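Household Economics, Part Two
Lecture 8: Does tidying save money?
Course notes, Plinusberg evening programme
Tutor: Tatu Wanyama

Read these before the session and bring your objections. The notes follow the order of the lecture, except that the bit on kitchens has been moved to next time.

1. The claim

You will have met the claim in magazines, in adverts for shelving and probably from a relative. A tidy home is a cheaper home. You stop buying things you already own, you waste less food, you lose fewer bills and pay fewer late fees. It sounds right. I held it myself for years, and I have spent a fair amount on boxes as a result.

Sounding right is a poor test. Most of what gets said about tidying and money comes from people who sell containers, or who sell books telling you to get rid of what you have. Both groups would like the claim to be true. That doesn't make it false, but it should make us slow to repeat it.

2. Where the figures come from

The one study you are likely to see quoted is the Tukitari survey. It asked 234 households how tidy they were and how much they thought they wasted in a year. The tidy ones said they wasted less. The leaflet version says that tidying "cuts waste", and that is the version that gets passed round.

Look at what was asked. People rated their own tidiness, then guessed their own waste. Nobody's bins were checked and no receipts were collected. Someone who likes to think of herself as careful will give a careful answer to both questions. Even if the answers were all correct, we would still not know which way things run. People with more room and more free time may find it easier to be tidy and easier to plan their shopping. The survey did not ask about either.

A smaller exercise in Kombo did collect receipts, from 100 homes, through August. One month is short, and August is an odd month for shopping in most families. The authors say as much on their last page. The people who quote them leave that page out.

3. Duplicate buying
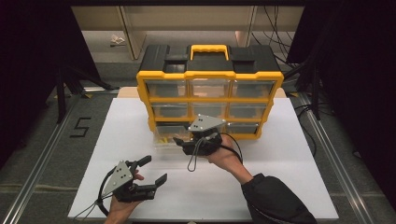
Duplicate buying is the strongest part of the case, so it deserves a fair hearing. You need a picture hook, you can't find one, you buy a packet, and a week later the old packet turns up behind the paint. Anyone who has lived in a house for long has done this. Small drawers with clear fronts, like the ones in the black and yellow organizer, do help on one point, as you can see that a drawer is nearly empty before you pull it open. But ask what the saving is worth. A packet of hooks costs very little. You would have to avoid a good many packets to pay for the thing that holds them, and an organizer with empty drawers has a way of getting filled. I would like to see someone count purchases made to fill storage. I have not found a study that does.

The costly duplicates are of another sort: a second drill, a second winter coat, a second subscription. Storage does little about these. A written list does more, and costs nothing.

4. The cost of the time

Tidying takes hours, and the leaflets treat those hours as free. Suppose a household saves the full amount the Zevley budgeting guide promises, 1,000 a year in whatever currency you like. If it takes three hours a week to get there, you can work out the hourly rate yourself. It is poor pay. You may still want to do it, because you like a clear table or because you share the house with someone who does. Those are decent reasons. They are not money reasons, and the course is about money.

5. For discussion

Keep every receipt for a fortnight and mark anything you already owned. Do not tidy first.

Find one claim about saving money in the home, in print or online, and trace it back as far as you can. Write down where the trail stops.

Ask an older relative what they kept and why. Expect the answer to be longer than you planned for.

Written work is due at the start of the next session, two pages at most. Late work goes in the tray by the door.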